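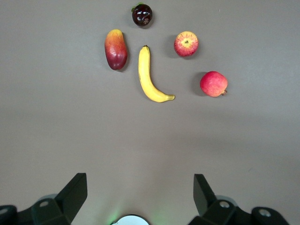 Brenda Alarcón writes the grasp planner at Clondeck, and she would like people to stop asking her about the arm.

"The arm is fine," she says. "You buy the arm. What we do is decide where it should go and what to do when that turns out to be wrong."

Her planner is called Mudgway, after the road where she used to rent a flat. It takes the view from the wrist, picks out separate objects and proposes a list of grasps for each one. The first version scored 375 of them before moving. The current one stops at 50.

"We were throwing most of them away," she says. "A banana has a few sensible places to hold it, and they're all across the short side. If you treat it as a box you get the middle of the box, and with a curved thing the middle of the box can be bare table."

Round fruit brings a different problem. An apple can be gripped from nearly any direction, so two plans made a moment apart may disagree completely, and the wrist starts turning back and forth. Dionysis Lambrakis, who looks after the control side, fixed that with a small cost for changing your mind.

"It was nine lines of code," he says. "I spent most of December finding out where to put them."

He also wrote Plutska, the replay tool. It plays a logged run beside the plan the software held at each step. There are 554 runs in it so far - failures mostly, as those are the ones people open.

Shadows still cause trouble. On a plain grey surface the older segmentation model would sometimes add a shadow to the fruit, and the fingers then closed off centre. Alarcón retrained it with the lighting varied and says it is better, though she won't call it solved.

Next is fruit that touches. "Spaced out, you can approach from wherever you like," she says. "Push two together and half the list goes."

Search this site Enter keywords Go

Comments

andora_k: Is the cost on changing plans fixed, or does it grow as the gripper gets closer?

D. Lambrakis: It grows. Fixed was too stubborn at the start of the reach.

Pete: We had the same wobble with tins. Will try this.

Contact us | © Clondeck | Back to top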